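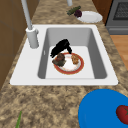
Fig. 5. Kitchen scene in the simulator, gripper over the red-rimmed plate in the sink.

Search this guide
Go
Print this page | E-mail this page

5. First run in the simulated kitchen

Okay, the fun part! You've got Drundov installed, you've told it which gripper you have, and the workshop PC has stopped complaining about drivers (if it hasn't, go back to section 4, I'll wait). Before any of us lets the real arm loose on the bench at Brilelham, we run it in the kitchen scene first. I've done this more times than I can count and I still do it after every update.

Updated Feb 23, 2024, for the new Galindo controller box.

1. Switch the Galindo box OFF at the back. Yes, off. Drundov will happily send the same moves to the real arm if it finds one.

2. Open Drundov and pick Scenes, then Kitchen. The first load is slow because it builds all the wood and stone textures, so go get a coffee. After that it's quick.

3. Type 913 in the Seed box and press Enter. That way your kitchen is laid out like mine and the steps below will make sense.

4. Choose the sink view. Find the plate with the red rim, then bring the gripper down over it with the left stick. Go gently! I keep my speed slider at 51 and I've been at this for years.

5. Stop above the food and let go of the stick. The gripper should hang still. If it creeps, redo the stick calibration in section 3 before you go any further.

Note: The basin walls are solid in the simulator. If you bump one, the arm freezes and you get a yellow bar on the screen. Press Back Off, wait for the bar to clear and carry on.

6. Raise the gripper all the way up and out of the basin, and only then swing it toward the cabinets. I wrote this step in August after I skipped it and spent an evening wondering why my log was full of collisions.

7. Switch to the cabinet view and look for the tall door with the black bar handle.

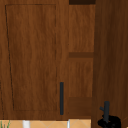 8. Line up on the handle before you move in. It runs straight up and down on the right side of the door, so you want the fingers to close from left and right. Rotate the wrist first, then approach. Doing both together looks very slick on video and goes wrong for me every time.

9. Close the fingers slowly until the grip number settles, then pull back a little at a time. Mine is happy at 76. If the fingers slide along the bar, open up, back away and try again a bit lower down.

CAUTION: Don't copy your grip number straight over to the real arm. The simulated handle doesn't dent and your knuckles do. Start low on the bench and keep a hand near the red stop button.

10. Save the run with File, Save Log. Put your own name in the file name, please, or Huguette Huet will end up with it in her folder (she set up the shared drive, and everything without a name lands there).

Note for Drovier wrist owners: your wrist turns the opposite way from mine. Tick Reverse Wrist under Settings before step 8, and restart Drundov so it sticks.

Once you can do the sink and the door without a yellow bar, switch the Galindo box back on and go to section 6, Homing the real arm.

We use cookies to remember your place in the guide. Accept | Settings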